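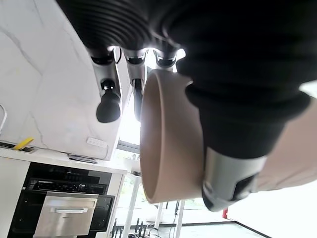 The Keeper of the East Gate

In Billbridge the park had four gates, and the one on the east side was the only one that still had to be locked by hand. The other three had been fitted with a timer, and closed themselves at dusk with a clank you could hear as far as the duck pond. But the east gate hung on its old hinges from the days of the Ostermann estate, and every engineer the city sent out to look at it had gone away shaking his head, and so there was a keeper, and the keeper had a key as long as her hand.

She had taken the job in January, when the paths were gray with salt and hardly anyone came in except the dog people. Her aunt thought it was no kind of work for a woman who had once run the front desk of a hotel, and said so at every supper. The keeper didn't mind. She liked the little brick lodge with its stove, and she liked the book.

The book was where each keeper wrote down the closing. It lay on a slanted shelf by the window, and it went back to before the city owned the place, when the lawns were still sheep pasture and the Ostermanns let the public in on Sundays if they promised to keep off the terrace. Most of the entries were a time and a word or two. Rain. Fog. One man, who must have been lonely, had written half a page every night about the beech trees along the Drelbridge road, which he believed were leaning toward each other a little more each year, and he had measured them with a knotted string to prove it. The string was still in the drawer. She tried it herself one evening in March (the big ones nearest the gate, where you could get your arms around them if you had a friend on the other side) and found that she couldn't make head or tail of his knots.

It was a Tuesday when she first noticed the old man with the trowel. He came in at the east gate just before closing, tipped his hat to her very politely, and walked off up the slope toward the terrace as if the evening had only begun. She gave him ten minutes and went after him with the lantern. He was kneeling in the long bed under the wall, and he had a paper sack beside him, and he was putting bulbs in the ground.

"You can't do that," she said, though she wasn't sure of it.

"I've done it for 21 years," he told her, quite cheerfully, and patted the dirt flat. "They have me down for it. Look in your book."

She went back and looked, and there it was, in one handwriting after another. Gentleman in late, let out 8:40. Gentleman in late again, mud on the step. Nobody had written down his name, and nobody had ever put down what he was planting either, and by the time she had turned enough pages to be sure, he was standing at the lodge door with his hat in his hands, waiting to be let out.

After that she left the gate for him. The city would have had something to say about it, because the city had a plan for the long bed. The Prurkano Garden Company had drawn it up, with 300 roses in it and a path of white gravel, and a big board showing the whole thing in watercolor had been standing by the pond since the fall. People stopped to look at the board and said how nice it would be. Then they walked up to the terrace and sat on the wall with their sandwiches, looking down at the plain brown bed.

She asked him about it once, whether it bothered him that they'd be digging it all up. He thought it over for so long that she had time to put a second log in the stove.

"Well, they drew one up when I was a boy, too," he said. "That one had a fountain."

The diggers were supposed to come in April. April was wet, and the truck got as far as the south lawn and sank to its axles, and then there was some trouble over the money, and then it was May, and she walked up to the terrace one morning before opening with her coffee in her hand and her coat on over her nightgown.

The bed had come up blue from one end to the other. It was every kind of blue, pale as milk close to the wall and then darker down the slope, almost 2000 flowers if there was one, and the bees were already in it, making a sound like a kettle that is just thinking about boiling. She sat down on the wall. Her coffee went cold. When the clock in the town struck eight she remembered the gate, and ran.

There was a line of people waiting, and they were a bit short with her. She let them in without a word and watched them go up the slope, and then she went inside and opened the book. It was meant only for closings. She wrote in it anyway, the time first and then the word Blue, and left room underneath for the evening.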